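3.2 Joints as walking cues

Paving joints turned out to be the most rewarding part of the Zerkura survey! We asked 60 people to cross an open plaza twice and sketch their path afterward, and 21 of them drew the joints before they drew any building. Large slabs seem to give the eye something to follow - a kind of quiet ruler laid across the ground. Figure 2 shows the type of surface we mean, with wide panels and thin, dark seams leading toward the trees.
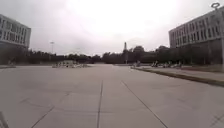 Figure 2. Concrete plaza with expansion joints, between two multi-story buildings.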